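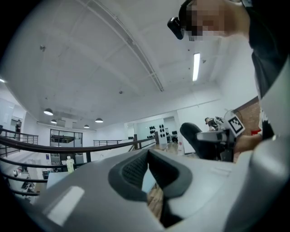
Carnlow Hall refit: progress to the end of August

To: Chia-jung Tam, Ekeo Fund
From: Tsz-kin Kwok

The upstairs level is open again, which is more than I could say in my last report. The handrail stayed where it was. We had a quote to replace it, read the quote twice, and discovered a new fondness for dark metal.

Lighting took most of the month. The pendant lamps at the rear are wired and on their own switch, so evening groups can have the warm light without the fluorescent fixtures. Opinion is divided over the fluorescents. Huang Electrical would like to sell us something kinder to the complexion, and I have asked them to put that in writing – with a price this time.

The white ceiling paneling has been washed. We had budgeted for paint and didn't need it, so 420 of that line is unspent. I'd like to move it to the floor, where the boards by the stairs have started to complain when stepped on.

Spending so far is 2000 of the 3000 granted. The Jukar invoice for the conduit work has arrived 2 times, and will be paid once.

Still to do: label the switches, fix the stair boards, find the key to the upstairs cupboard. The key has been on this list since spring and I see no reason to raise anyone's hopes.

Could you let me know by Thursday about moving the 420? The joiner is free next week and, by his own account, never again.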